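Wash bench notebook, Wragg site, back laundry
May, entry started 7.40 am, finished after lunch

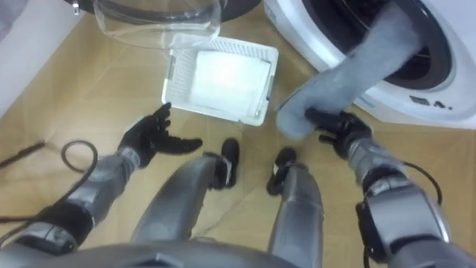 Notebook 4, page 36

Front loader again. Same job as the last two pages: the grey things between the drum and the basket, one at a time. Leopoldo ran the desk, I stood by the stop button and wrote.

The right hand does nearly all of the work and the left waits open by the basket. I have asked Telix whether the left could hold the basket steady. They say yes in principle. Wendy Treloar says she would settle for it keeping out of the way. Put down as open.

Long garments are still the slow ones. A short item is one pull and one drop. Something long has to be let go and gripped again, and every regrip is a chance to lose it on the floor. Leopoldo wants to try gripping nearer the middle. I would like to see it with the load spun less hard first, as the high spin leaves everything knotted. We will do his first, it needs no change at the machine.

Cable on the floor to the left: tape it or move it. This was on page 31 as well.

Counts from the log, for Shakuntala's sheet:
Items attempted this month 1190
Dropped outside the basket 160
Stops by hand 26
The stops include the ones where a person just walked in. Shakuntala wants those split out from next month, so please write the reason beside each stop, even if it is only "door".

Now the people side, which Shirley Dunmore asked us to keep in the same book so that it doesn't end up in somebody's email.

Graça Abreu has had the early shift on this row for years and came by at ten. Her points, more or less as she said them:

The bending was the bad part and she doesn't miss it. Her back is better at the end of the week. She wants that written down because people assume she is against the thing.

What she does miss is the sorting. When you empty a drum by hand you feel what is still too wet, what has a split seam, what has come through with a pen in the pocket. You put it to one side without thinking. With the robot it all goes in the basket together and she finds the split seam at the folding table, or the ward finds it. Two went out like that last month. She has started going through each basket before it moves on, and that takes time which is not on any rota.

Shirley's reply, when I passed it on: put the check on the rota as a job with a name and minutes against it. She will try it on the early shift first. I think this is right. We had been counting the unloading as saved time and not looking at where the checking went.

Second thing from Graça. She can't tell from the doorway whether it is paused or about to move. She waits, then goes and finds Leopoldo. The lamp is on the Mollden cabinet and you have to be inside the room to see it. Leopoldo can run a second lamp to the door frame. Parts are in the drawer, I think. If not, ask Wendy.

Third, training. Three of the late shift have been shown how to stop it and none of them how to start it again, so one stop at six in the evening means the row stands until morning. Wendy is against everyone restarting it. Graça says two trained people per shift would do. Left with Shirley.

Pay grade came up too. Not ours to settle, but noted: if people are expected to restart it and write the log, they are asking whether that is still the same job. Shirley knows.

Afternoon, short. Changed the grip point as Leopoldo wanted. Better on the trouser legs, no different on anything with elastic. Not enough runs to say more. Left the Grinoteo settings file as it was and saved ours under a new name, the old one has "old" on the end.

To do
Tape cable (L.P.)
Door lamp (L.P.)
Lower spin, same load, same grip (me)
Reason column on stop log (everyone)
Ask Telix again about the left hand
Basket check minutes to Shirley, Graça is timing herself on the next few

Spare gloves are in the tall cupboard now, not under the sink.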